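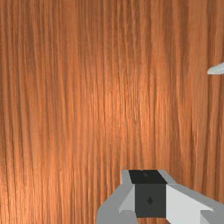 Ásdís Brynjólfsdóttir wrote, in response to my previous entry, that a comparison of two grippers carried out entirely in simulation says more about the simulator than about the grippers, and that she would not choose hardware on the strength of it. She asked whether the wrist camera had been modeled at all, or merely placed where it was convenient.

Her objection deserves a full reply, and the present entry is intended to supply one. The previous entry reported totals only and left out most of the conditions under which they were obtained. I have set those out below, together with the changes made since.

Purpose of the comparison

The Cosgrove bench will be fitted with one parallel gripper in August. Two candidates remain. The first, which I call Sonton after the folder in which its model was delivered, has rigid fingers with beveled inner faces and a wide opening. The second, Borkden, has narrower fingers with a compliant pad at each tip. Both fit the same flange and both accept the same position command, so the controller did not need to be altered between them.

The question put to the simulation was a limited one. I wished to know which gripper tolerates the larger error in the approach, given a camera at the wrist and a policy that sees very little else. Grip strength, wear, noise and ease of repair were left out, and no conclusion about them should be drawn from this page.

The camera

The wrist camera is modeled, although simply. It looks down past the gripper to the tabletop, and with the fingers open they spread toward the bottom of the view while the target may show only as a pale sliver at the right edge. I consider this a fair starting condition. A policy that works only when the object is centered is of little use on a bench where parts are set down by hand.

Lens distortion was not included in the first set of trials. This was an omission on my part, and Ásdís was right to suspect something of the kind. The second set includes it, with values measured from the camera that will be installed. The effect was small in the middle of the view and considerable near the border, where a partly visible object is most likely to be misjudged. Sonton lost more from this change than Borkden did. I had expected the reverse, as the Sonton fingers open wider and ought to forgive a poor estimate of position.

On reviewing the failed attempts, I found that the wide fingers themselves were a large part of the difficulty. They take up the bottom of the image when open, and an object that passes behind one of them during the descent is lost to the policy for several steps. The arm then continues on its last estimate. With the Borkden model the loss of view is shorter.

The surface

A reader unfamiliar with this work may wonder at the attention given to a tabletop. The wood texture has a long grain running in one direction, with lighter and darker bands, and I kept it for both grippers. In an earlier trial at Jurthorpe I had used a flat gray plane. Every method performed well on it, and the ranking obtained there did not survive the move to a real table.

Ásdís has argued elsewhere that a single texture, however detailed, is still a single texture. I accept the point. The grain is rotated between trials in the second set, and the brightness is varied within limits. I have not yet varied the material. The gripper models also remain flatly shaded in gray, white and near-black, with none of the scuffs and reflections that a metal or plastic finger would have. I do not know how much this matters. My expectation is that it matters more for Sonton, whose pale right finger occupies a large bright area that no real finger would fill so evenly.

Procedure and results

The full record now holds 1,535 attempts across the two grippers. Each starting position was used for both models, and an attempt was abandoned after 20 seconds of simulated time. An attempt was counted as successful when the object was lifted clear of the table and held until the end of the period. Attempts in which the object was lifted and then dropped were counted as failures, including those in which it was picked up again.

With the object fully in view at the start, I could find no difference that I would be willing to defend. With the object partly in view, Borkden was the better of the two in both sets of trials, and the margin grew when lens distortion was added. With the object entirely out of view, both did poorly, and neither gripper should be blamed for that. The search behavior is weak and is the next item to be rewritten.

One result went against Borkden. The compliant pads are represented by a spring and a friction value, and the outcome on smooth, rounded objects depends heavily on the friction value selected. I ran 100 attempts with a lower value as a check, and the advantage on those objects disappeared. The pad supplier gives a range wide enough to cover both cases. Until a pad has been tested on the bench, I must treat this part of the comparison as unsettled.

Position regarding the objection

I agree with Ásdís that the hardware should not be selected on this evidence alone. I do not agree that the evidence concerns only the simulator. The obstruction of the view by the open fingers is a matter of geometry, and the geometry of both models was taken from the manufacturers' drawings. It will be present on the bench in much the same form. The friction result is of the other kind, and I would place no weight on it.

Accordingly, both grippers have been requested on loan. The bench trial will use the same starting positions, reduced in number to suit the time available, and the same rule for counting a success. The camera mount will be raised slightly if the drawings permit it, in order to shorten the interval during which the object is hidden. Should that change alone bring Sonton level, I would lean toward it for its simpler fingers, which can be replaced with 2 screws and no adhesive.

Corrections to the previous entry

The earlier text stated that the controller gains were identical. They were identical in the arm but not in the gripper, where the Borkden closing speed had been left at its default. Both now close at the slower of the two speeds, and the figures on this page reflect that setting. The table in the previous entry has been withdrawn and will be posted again once the lighting variations have been run to completion.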